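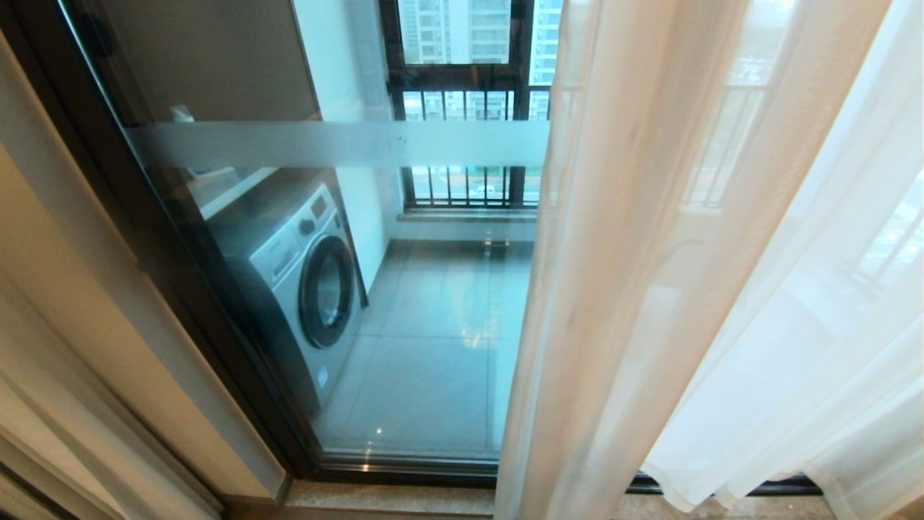
Our soup evening made 590 dollars

2 min read

Last month I wrote that our school wants to send food packages to families in Palma before January. Now I can tell you the result. The children sold 152 bowls of soup, and together with the donations we have 590 dollars.

My friend Horacio Vergara cooked the lentil one, and it was finished in 20 minutes! I made the pumpkin and I still have five bowls of it in my freezer. Next time I will put less ginger.

The packages go out with Rallia. If you want to help with packing, please write to me.

Recent posts
Learning to ask strangers for money
My first school fair
A recipe for lentils

© Sebastián Arancibia | Contact | Back to top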